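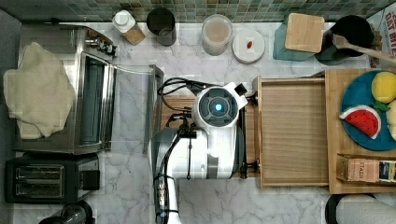

Candov Kitchen Gripper Comparison
README for the recordings folder

Contents

Recordings from a side-by-side trial of two parallel grippers, the Bridar and the Prado, on kitchen counter tasks. The aim was to find out which one to fit for the longer collection planned to start in February. Both were driven by hand through the same controller, with the same operators and the same task list. No learned policy was run at any point.

There are 2,000 episodes in total, split evenly between the two grippers. Most are short pick-and-place moves. Episodes marked "fail" have been kept, and should stay in if you are comparing success rates.

Objects

Toy food, plates, cutting boards, wooden utensils, pots and small packaged goods. The toaster oven door counts as a task of its own (open, close, leave half open). Nothing on the counter was fixed down, so boards and plates drift over a session and are only put back at a reset.

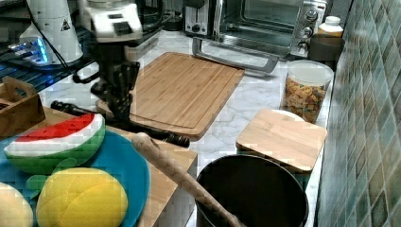
Long, thin things lying flat gave both grippers the most trouble. The Bridar's fingertips tend to push a handle along before they close on it. The Prado gets underneath more easily but lets the object swing once it is lifted — watch for this in the utensil episodes, where a good grasp is often followed by a bad placement.

Soft toys were easy for both. Plates were only ever moved by the rim.

Layout

episodes/ one folder per episode, numbered from zero
calib/ camera calibration, one file per session
labels.csv episode number, gripper, task, result, note
skip.txt episodes with known faults

Each episode folder holds the video, joint positions, gripper opening and the commands sent. Gripper opening is in millimetres for the Bridar and as a fraction from 0 to 1 for the Prado. We have not converted either of them.

Known problems

The Friday session has a clock offset of 300 ms between the camera and the arm. The raw files are as recorded; apply the offset yourself.

In 40 episodes the gripper opening stops updating part way through. All of them are Prado episodes and all are listed in skip.txt.

Cables pass in front of the camera in some reaches to the back of the counter. These are not marked in the labels.

Loading

The Fudex loader, version 6 or later, reads the folder as it stands. Older versions ignore skip.txt without a warning.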